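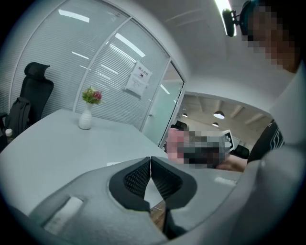 La mesa de reuniones, con el jarrón blanco y las flores artificiales.

Desde septiembre tengo encomendado el cuidado de las salas de reuniones de nuestra planta, tarea que en Meler se asigna por periodos y que hasta entonces había desempeñado Salma Naciri. Dejo constancia en este cuaderno personal de algunas consideraciones sobre dicha labor, por si resultaran de utilidad a quienes administran espacios semejantes.

La sala dispone de una mesa blanca de tablero liso, sillas de oficina de malla negra con reposacabezas y un cerramiento de vidrio con persianas blancas horizontales. Se trata de un mobiliario corriente, elegido antes de mi incorporación, y no me corresponde valorar su adquisición. Sí me corresponde decidir lo que permanece sobre la mesa cuando concluye una reunión, y a ese respecto he adoptado un criterio bastante restrictivo: el jarrón y nada más que no vaya a utilizarse en la convocatoria siguiente.

El jarrón es pequeño, de cerámica blanca, con el cuerpo redondeado y el cuello estrecho. Contiene un ramo de flores artificiales de tono rosado rojizo y hojas verdes. En su momento defendí que se sustituyera por flores naturales, y llegué a solicitar presupuesto a la floristería Grikis, que ofrecía una reposición quincenal. La propuesta fue desestimada. Con el paso de los meses he de reconocer que la decisión me parece acertada, pues la sala pasa periodos largos sin ocupación y el agua estancada habría supuesto una molestia mayor que el beneficio. Las flores artificiales requieren, eso sí, una atención que suele omitirse. El polvo se deposita en el envés de las hojas y apaga el color en pocas semanas. Empleo una brocha suave y seca para los pétalos y un paño apenas humedecido para las hojas. Desaconsejo el aerosol limpiador, cuyo residuo resulta pegajoso.

En cuanto a la superficie de la mesa, el blanco admite pocas indulgencias. Las marcas de taza y las rozaduras de los ordenadores portátiles se aprecian desde la puerta. Después de probar varios productos he vuelto al procedimiento más sencillo: 2 paños de microfibra, uno con agua y unas gotas de jabón neutro y otro seco. El frasco de Dernen que adquirimos, de 300 mililitros, deja un brillo desigual y lo hemos reservado para los armarios.

Las persianas constituyen un capítulo aparte. Procuro limpiarlas con las lamas cerradas, primero por una cara y después por la otra, de arriba abajo. Una sesión completa ocupa la mayor parte de la tarde y conviene acordarla con los equipos vecinos, puesto que el vidrio transmite con notable fidelidad cualquier golpe. Los reflejos de las luces del techo sobre el cristal delatan además las huellas de dedos, sobre todo a última hora.

Queda pendiente la cuestión de las pertenencias personales. No existe un perchero en la sala y, en consecuencia, las mochilas terminan colgadas de los respaldos y las botellas de agua, allí donde encuentran sitio. He consultado un modelo de pie de la casa Pickering, cuyo precio supera por poco los 100 euros, y otro mural que exigiría taladrar, opción descartada tratándose de vidrio. Salma Naciri sostiene que un perchero junto a la puerta estorbaría el paso, y su objeción me parece razonable. Estudio en este momento la posibilidad de un banco bajo al otro lado del cerramiento, en la zona abierta, siempre que el gasto no exceda de 200 euros.

Los carteles fijados al vidrio merecen igualmente una revisión periódica. La cinta adhesiva envejece mal y deja un cerco amarillento que obliga a rascar. Cambio la cinta cada trimestre y aprovecho para comprobar que el texto sigue vigente.

Agradeceré cualquier sugerencia sobre bancos estrechos, a ser posible con balda inferior.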